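The Ferry to Ninh

Missed the four o'clock. Ran the whole length of the pier with the suitcase banging my knee and watched the ramp go up anyway. The man in the ticket booth slid his window shut. Opened it again when I knocked.

Next one's at nine, he said. Maybe.

Maybe?

Fog.

So. Five hours in Hirier, in April, with my mother's coat on and 83 dollars in the pocket. The other pocket had the letter. I'd read it on the bus from Vamitz, then again at the rest stop, then put it away becuase the woman next to me was reading it too.

It was from my father's sister. Two paragraphs. The house is sold, come get what you want, bring boxes. I hadn't brought boxes. I'd brought an empty suitcase, which felt smart at the time.

I bought soup. Sat by the window of the waiting room and tried to list what was even in that house. The blue lamp. The piano with the dead key. The drawer of string. He kept every piece of string that ever came into the place, knotted end to end, and when I was six he told me it would reach Ninh to the mainland and back. I beleived that for years. 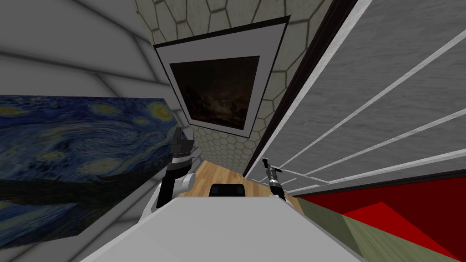
What did I want out of the house? The string, and after that maybe the lamp.

I fell asleep on the suitcase. Woke up and the lights were on and there was a line already, people with groceries, a boy with a cello bigger than he was. The fog had come in and then gone off again. I'd slept through all of it.

The boat was the Cikik, same one as when I was a kid. Same green benches. Fare was up to 60. I paid and had 23 left and no ticket home, and I thought well, that's tomorrow.

Halfway over I went out on deck. Cold. Couldn't see the island yet, just the one light on the point, on and off. I used to count it with him. He'd go slow on purpose so I'd win.

My aunt was at the landing in his truck. She didn't get out. Leaned over and shoved the door open from inside, the way you had to, and looked at the suitcase.

That's all you brought?

It's empty, I said.

She drove. Gravel, then the hill, then the gravel again. Neither of us said anything until the mailbox.

I threw out the string, she said. I'm sorry. There was so much of it - I didn't think anybody would.

The porch light was on. She'd left the engine running. I got the suitcase out of the back and stood there holding it.

It's all right, I said. Is the lamp still in the hall?

It was.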